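### 4.2 Choosing what to pick up next

The planner keeps a short list of candidate items, each with a mask, a height estimate and a score for how easy it should be to grasp. In our first version the list was rebuilt from scratch on every head-camera image, and small dark clothes were a constant nuisance: their folds gave almost no depth signal, so one garment would split into two candidates and the arms would be sent to both. Holger Dalen's fix was lovely in its simplicity. Masks are now merged whenever they share a support surface and their outlines touch, and a merged item keeps its identity until the support surface itself changes.

The support surface matters more than we expected. A folded towel on a bed is both a thing to be tidied and a thing that other things lie on, and Pretetti (our scene graph) has to hold both facts at once. We store the towel as a node with its own grasp points, then block those points while any smaller item rests on it.

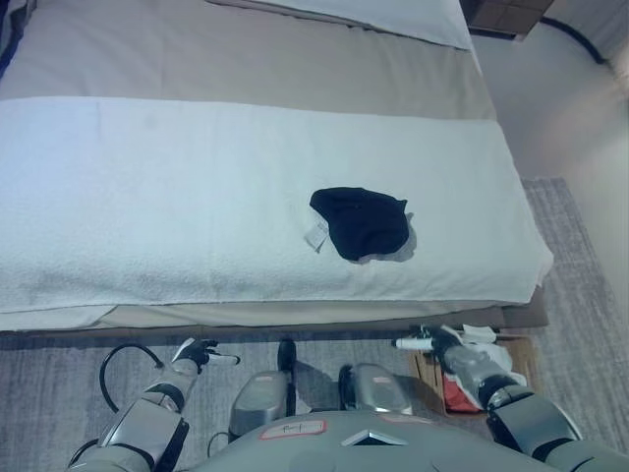

**Figure 3.** Head-camera view from the Iltgate bedroom set: a small black fabric item on a folded white towel, with both arms below the edge of the bed.

Blocking is checked before every reach, and the same check looks at the hands. If a gripper is already closed on something, its arm is taken out of the assignment step until the object has been put down, and the planner works with the free arm alone. This sounds obvious, but the Tovar baseline assigns the nearest arm regardless, and we were delighted to see how much a single extra flag could do.

We ran 559 planning episodes on recorded views from Iltgate and Kolville. With merging and blocking both switched on, the planner chose a valid first item in 97% of episodes, against 62% for the baseline. Most of the remaining errors came from labels and linings, whose pale colour against dark cloth still tempts the segmenter into drawing a second outline. Section 5 returns to these cases with a texture-based merge test.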